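Clornstead pottery open day – my visit

20/01/2023

I've wanted to see inside the Trumance pottery for years. Half the plates I grew up with came out of that building, and I still turn crockery over in cafés to look for the little stamp on the bottom (it annoys everyone I eat with). So when I heard they were opening the doors to visitors for a day I booked straight away, and I'm so glad I did!

Clornstead is not a quick place to get to. I took the train to Disberg and then the number 18 bus, which goes round every village on the way and drops you at the bottom of a steep hill. The pottery is at the top. Wear proper shoes. There is parking in the yard if you drive, but it was full when I got there and people were leaving cars all down the lane.

Entry was £5, paid at the gate, and that included the tour and a hot drink. We went round in small groups and I didn't have to wait long for mine.

The tour starts in the clay store, where it smells like a cellar after rain. The clay arrives in big grey blocks and goes through a machine that squeezes all the air out of it, and we were each given a lump to hold. Mine went home in my coat pocket by mistake. From there you go up a wooden stair to the shaping room, and this was my favourite part of the whole day. The bowls are still made on a turning wheel with a metal arm that comes down and shapes the inside – one good pull and there's a bowl. Our guide had been doing it since leaving school and never seemed to look at it. I had a go and made something like a hat.

After that came the drying racks, and then glazing. I'd always imagined the white was painted on. The bowls are dipped instead, in and out in a second or so, and the glaze goes on a dull pinky colour. It only turns white and shiny in the kiln, once it gets past 1,000 degrees. We asked a lot of questions about how well it lasts, and the guide was very firm that plain white is the toughest thing they make and is meant to be used every day and washed every day. 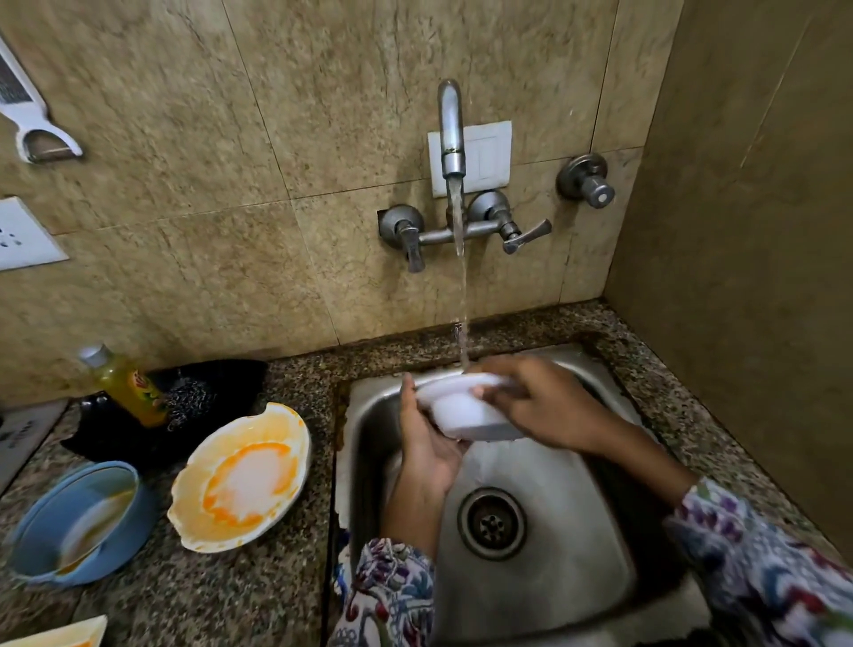
The kilns are in the oldest part of the building. Only one of the brick ones is still standing, and it hasn't been fired for a long time, but you can walk right inside and look up at the sky through the hole in the top. I stood there until the next group came in. The modern kilns are next door and look like enormous fridges. One was cooling while we were there, and you could feel the warmth coming off the door, very welcome in January.

There's a small display room at the end with old pattern books and a case of the Mikuš range, which I had never seen outside a photograph. It's a blue line and a single leaf, very simple, and they only made it for 7 years. The colours in the pattern book are much brighter than on the finished plates. I could have spent an hour in there on its own, but it's a narrow room and there was a queue behind us.

Then the seconds shop! It's a long shed with everything stacked on trestle tables, and you need to go through the piles slowly. Most of the faults are tiny, a pinprick in the glaze or a foot that isn't quite level. Stand a plate on the table and give it a gentle push to see if it rocks. They wrap things in newspaper for you, so take a strong bag, and expect to give it all a good rinse at home to get the dust and the print off.
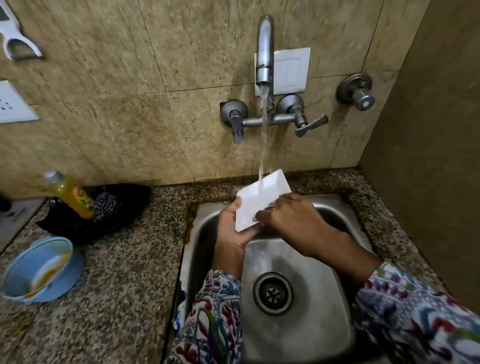 The tea room was packed by lunchtime. I had leek soup and a cheese scone, both very good, served on the pottery's own plates of course (stamp checked). If you want a seat by the window, go before the tour instead of after.

A few things I'd pass on. The floors are uneven and there are two sets of stairs with no lift, though the shop, tea room and kilns are all on the level. The shaping room is loud, so stand near the front if you want to hear. Children were having a lovely time at the painting table, and pieces painted on the day get fired and posted on to you later.

They're opening again in September, with a chance to book a longer session on the wheel. I've already put my name down, hat or no hat. The last bus back to Disberg leaves from the bottom of the hill, on the opposite side from where you get off, and it was early when I caught it, so give yourself plenty of time to walk down.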